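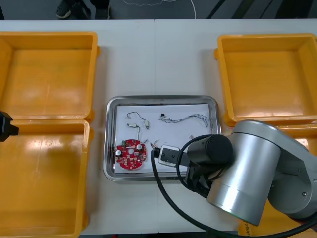 Have you ever wondered what's inside a toy that beeps, or a clock that wakes you up, or the little gadget that tells your grandma how warm her kitchen is? I wonder about it all the time! I take things apart for fun (I ask first, always), and sooner or later I nearly always find a circuit board. They come in all kinds of shapes. Lots of people think they have to be green rectangles, but look at the red one in the metal tray. It's sort of round, only with a wobbly outline, and it's covered in teeny tiny parts. When a board has a funny shape like that, I like to guess what kind of case it could fit into. A round thing? A thing with corners in odd places?

So what does a circuit board do? Think of a town. A town has houses and shops and a fire station, and it has roads so people can get from one to another. A circuit board is a town for electricity. The parts are the buildings, and the roads are thin lines of copper stuck to the board. Electricity loves copper. It zips along it very easily, but it can't get through the stiff material the board is made of, so it has to stay on the roads.

Most of the buildings in this town are really small. Some are smaller than a grain of rice! They each have their own job. A resistor slows the electricity down, a bit like a speed bump. A chip is more like the town hall, where the decisions get made: turn the light on, play the song, stop the song because somebody pressed the button again.

Then there are the capacitors, and those are my favorites. The bigger ones often look like little cans with shiny tops. I count two round silver tops on the red board, one at the edge and the other higher up. A capacitor is like a bucket. It fills up with electricity and then pours it out again when the rest of the board needs some. That helps keep everything running smoothly, so your lamp doesn't flicker and your music doesn't crackle.

That bucket idea is also why I have a big rule, and I want you to have it too. Never open anything that plugs into the wall, even if it's unplugged! Some capacitors hold on to their electricity after the power is gone, and a large one can give you a nasty shock. TVs, microwaves and chargers are for trained grown-ups only. If you'd like to look inside something, pick an old toy that runs on small batteries, get a grown-up to sit with you, and take the batteries out before you touch a single screw.

Now, wires. If the copper lines are the roads in town, wires are the highways out of town. They carry electricity from the board to things that sit somewhere else, such as a speaker, a switch or a battery. Inside a wire there's metal, and outside there's usually a soft plastic coat. The coat keeps the electricity in and keeps wires from bothering each other when they're bundled up together. Sometimes you'll find an end where the thin strands have come apart and gone all frizzy, like the end of an old shoelace. We say it's frayed. Don't poke those with your fingertips, the strands can be sharper than they look. (Ask me how I know.)

My friend Zorica Tomić taught me to put a sheet of white paper down before I start. Small dark parts are so much easier to spot on white! I use a tray with a raised rim too, so that screws can't roll off under the couch. The first time I took apart an old music box I didn't have a tray, and I spent almost 15 minutes on my tummy with a flashlight looking for one spring.

When you're finished looking, please don't drop the pieces in the kitchen trash. Boards have copper in them, and often a tiny bit of gold, and those can be melted down and used again. They can also have stuff in them that's bad for soil and water. Many towns have a special place for old electronics. Ask a grown-up to find yours, and go along if you can, because the bins there are full of amazing junk.

And wash your hands with soap before you have a snack!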